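Kiyoshi Minami
November 28, 2020

1/ Notes on reheating soup stock from frozen, because three of you asked about timing. Short version: thaw time depends on depth far more than on volume.

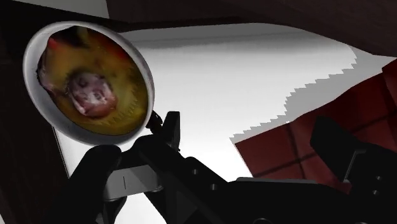 Shallow dish, white rim. Render.

2/ Freezing and thawing both scale with thickness squared, near enough. Double the depth of the block and you wait four times as long. Width hardly matters.

3/ My test in September: same stock, same fridge, 2 containers. The flat one was liquid in 178 minutes on the counter. The tall tub still had a core when I went to bed.

4/ Ice conducts heat nearly four times better than still water. So a block freezes faster than it thaws, given the same temperature gap. People expect the reverse.

5/ Microwaves make this worse. Liquid water absorbs far more than ice does, so the melted edge runs away while the middle stays solid. Use 42 percent power and stir.

6/ Fat cap: leave it on for freezing, lift it off before heating. It comes away in one piece while the stock is still cold.

7/ Salt after thawing. Reduction figures next, once I find the Rimiver notebook.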